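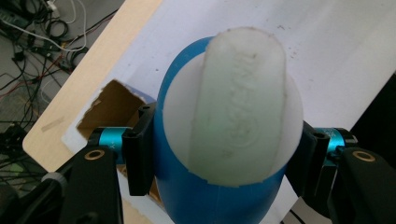

Chapter 4
When the River Runs Over

Most of us learn about floods from the news, a few minutes at a time, and then the weather moves on and so do we. The people of Dratthorpe had a longer lesson. In August, after nine days of steady rain, the river that loops around the lower town came over its banks on a Sunday, a little before four in the morning, and by breakfast 358 homes had water in them.

Larasati Chin, who taught geography at the school up the hill, kept a notebook all through that week, and we will be borrowing from it quite often in the pages ahead. She wrote down the rainfall, of course – 172 millimeters in three days – but she also wrote down which roads closed first, who had a boat, and how long the line was at the bakery. I have always been fond of that notebook, and I hope you will be too.

In this chapter we will ask why the same storm left the town of Mutby, just eleven miles upstream, with little more than muddy fields. Part of the answer lies in the shape of the valley, and part in choices made about drains and farmland many years before.

Before you read on, take a moment to think about the nearest river or creek to your own home. Where would its water go if it rose by six feet? Jot down your guess and keep it handy – we will come back to it in Section 4.3.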